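Last updated: 22 May 2018

Nusia software group
Minutes of the fortnightly meeting

Present: Ama Akpalu (chair), Tarcísio Pacheco, Gervásio Siqueira, Vanderleia Pacheco (minutes)
Apologies: Arlindo Nogueira

1. Minutes of the last meeting

Accepted with one change. Item 4 should say that the planner timeout was raised on the Biltari branch only. The main branch still has the old value. Vanderleia has corrected the copy on the shared drive.

2. Actions carried over

Tarcísio — move the calibration files out of the source tree. Done. They now sit in their own repository and are pulled in at build time. Anyone with an old checkout needs to delete the calib folder by hand or the build will pick up the wrong one.

Gervásio — write up the frame naming rules. Half done. The arm and camera frames are covered, the gripper frames aren't. Carried over.

Arlindo — find out why the Figueiredo licence server drops connections overnight. No report as he is away. Carried over.

Vanderleia — book the small meeting room for the June review. Done.

3. Controller

Gervásio has finished moving the position controller to the new message format. Commands go out every 9 ms as before. The old format is still accepted but prints a warning, and the warning is printed on every message, so the log fills up quickly. Ama asked for it to be printed once at start-up. Gervásio will change it.

There was a longer talk about what the controller should do when the planner stops sending. At present it holds the last position. Tarcísio would like it to slow to a stop along the planned path first, as the sudden hold shows up as a jerk at the wrist. Gervásio said this is possible if the planner always sends a few points ahead, but it doesn't do so on short moves. Ama asked whether short moves could be padded with repeated end points. Gervásio thought so but wants to look at the interpolation code before agreeing, because repeated points have caused a divide by zero in there before.

Agreed: holding stays as the default. Gervásio to try the slow stop on a branch and report back with plots from the simulator.

4. Planner

Tarcísio reported on the new grasp ordering. The planner used to pick the nearest object and plan to it, then start again. It now works out an order for all the objects before the first move and only replans if perception reports a change. In simulation it finished 200 runs without a stuck state. Planning time on the first move is longer and he doesn't yet have a good figure for how much.

Crossed objects are still the weak point. If one utensil lies over another the planner needs to know which is on top, and at the moment it guesses from the height of the centre point. With a fork and knife this is wrong often enough to matter, as handles are thicker than the metal ends. Tarcísio suggested comparing heights only where the two outlines overlap. Vanderleia said perception can supply the overlap region, but the depth there is noisy.

Ama asked that the planner fall back to asking for a second view if the heights are too close to call. Agreed. The threshold goes in the config file and not in the code.

5. Perception

Vanderleia has retrained the segmentation model with the new labels. Handles and metal ends are now labelled as parts of one object, where before they came back as two. This has removed most of the cases where the planner tried to pick up half a fork.

Thin items are still a problem once they are inside the baskets. The basket walls are translucent and have a mesh-like texture, and the model sometimes loses a stick against them or joins it to the wall. She tried a larger input size, which helped, but it pushed the frame time past 100 ms and the tracker starts to drop objects at that point. Cropping to each basket and running the crops separately is the next thing to try.

Tarcísio asked if the basket positions could be fixed in the config. Vanderleia would rather detect them. The row gets bumped, and a fixed position would be wrong without any error being raised. Ama agreed with detecting them, with a sanity check on the spacing between neighbours.

Specular highlights on the spoon bowl were also raised. Vanderleia has an exposure setting that reduces them but it makes dark items harder to segment. Left as is for now.

6. Demonstration recording and replay

The recording tool now writes both hand-held grippers and the head camera into one file with one clock. Before this they were written separately and lined up afterwards with a script, and the script was wrong whenever one side started late. Old recordings can be converted with the merge tool, provided the start marker is present. If it isn't, leave them alone and tell Vanderleia.

Replay works for both arms in the simulator. The left and right grippers were swapped in the first version because the names were read in alphabetical order. Fixed by Tarcísio — please pull before using it.

Task labels for the cutlery sorting set were agreed as follows. They are plain text, lower case, one per segment, and the object name comes before the basket name. Baskets are named left, middle and right as seen from the operator's side of the table. A segment begins when the gripper starts towards an object and ends when the jaws have opened and moved clear. If an object is put back down on the table, that is its own segment with the label "return".

Gervásio asked what to do when both hands are moving. Agreed: one label track per hand, and an idle hand gets "hold" or "wait" depending on whether it has something in its jaws. The viewer needs a second track to show this. Tarcísio will add it.

The sample view for the labelling guide was accepted, with sticks in the left basket, a spoon in the middle one, and the fork and knife crossed on the table in front. Vanderleia will put it on the first page of the guide.

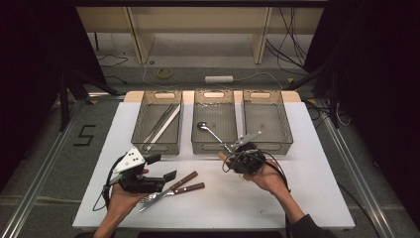 7. Tooling and builds

The nightly build is running again on the Hoseno machine. It had stopped because the disk was full of old simulator logs. Logs are now removed once there are more than 300 of them. If you need one kept, copy it somewhere else.

Ama wants all config files checked against a schema at start-up. Two of the last faults came from a misspelt key that was silently ignored. Gervásio has a small checker from Biltari that could be reused. It doesn't handle nested lists and will need some work.

Python versions: stay where we are until after the June review.

8. Other business

Vanderleia asked that people stop pushing straight to the release branch. Agreed. Ama will turn on the branch lock.

Tarcísio is away for the first week of June. Gervásio will cover planner questions.

Actions

Gervásio — print the format warning once only; slow stop on a branch, with plots; gripper frame names; look at the Biltari config checker
Tarcísio — overlap height comparison and second view request; timing of the first move; second label track in the viewer
Vanderleia — per-basket crops; basket detection with spacing check; labelling guide, first page
Ama — branch lock on release
Arlindo — Figueiredo licence server

Next meeting: June, date to be sent round by Ama once Arlindo is back.

Related items
Frame naming rules (draft)
Recording file format, version 2
How to convert old recordings with the merge tool
Simulator set-up on the Hoseno machine
June review — agenda

Contact the Nusia software group | © Nusia 2018 | Back to top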